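Sweeping Up the Small Stuff

August 7, 2023

I have been meaning to write about tidying for a while now, and every time I sit down to do it I end up getting up again to wipe something. So bear with me if this wanders. It has been that sort of summer.

When we moved to the house on Flindmont in March, I promised myself one good big white table. The old one was dark and scratched and hid everything, and I do mean everything. I once found a whole drift of lentils behind the fruit bowl that must have been there since the holidays. A white table doesn't let you get away with that (my sister thinks I was crazy to want one, and some evenings I agree with her). Every crumb, every peppercorn, every bit of potting grit shows up like a fly in the milk. But I clean more often and I clean less at a time, and I like that a lot better than the big Saturday-style scrubs my mother used to put us through.

The thing I've changed my mind about most is the dustpan. For years I thought of it as a floor tool, full stop. For the table I had a damp cloth, and I would push whatever was there toward the edge and try to catch it in my other hand, and half of it went down my sleeve. Then I was visiting my friend Nobuhle Khumalo, who keeps a second little dustpan and brush just for tabletops, hung up well away from the one for the floor. I went home and did the same thing that week. 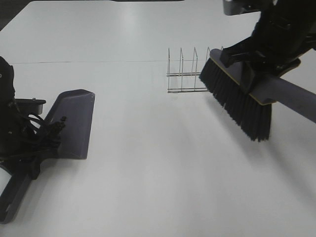

Dustpan and brush at work on the white table, with the wire rack at the back.

What I learned from Nobuhle is to lay the pan down flat and leave it flat. I had always tipped mine up a little, handle low, as if I were scooping ice cream, and of course that lifts the lip and everything small rolls right underneath. Flat on the table, mouth toward the mess, and then short strokes with the brush. Short ones! Round things like peppercorns or seeds will take off across the table if you flick at them, and then you are on your knees with a flashlight. I push slowly, let the bristles stay down the whole way, and stop when I get to the back of the pan.

The seam is the other trouble spot. If your table is made in sections, you know the line I'm talking about. Go along it before you go across it. I use just the corner of the brush, and now and then a wooden toothpick when something has really settled in.

I also used to clear the whole table before I swept, which sounds sensible and meant that I hardly ever swept, since moving everything felt like a chore all by itself. Now the wire rack stays where it is. I sweep up to it, and every few days I lift it and do the patch underneath, and that has been plenty for us.
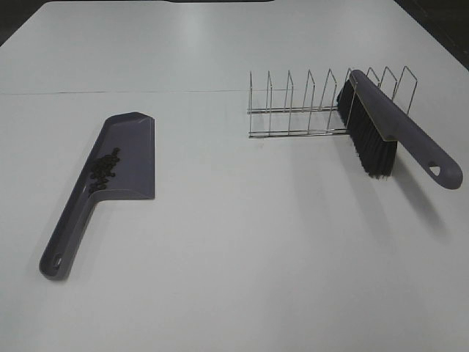 When you're done, carry the pan to the trash level, with the heap settled toward the handle end, and tap it once or twice against the inside of the can. I rinse mine under the faucet at the end of the week and let it dry completely before I hang it back on its hook. Brushes need a little more care. I comb the bristles out with an old fork, wash them in warm water with a drop of dish soap, and dry the brush on its side so it doesn't get bent out of shape.

Next time I want to get to the drawer under the stove, which has been bothering me since we moved in. If any of you have found a good way to keep baking sheets from clattering around in there, please leave me a note in the comments. I have tried a folded towel and it just slides to the back.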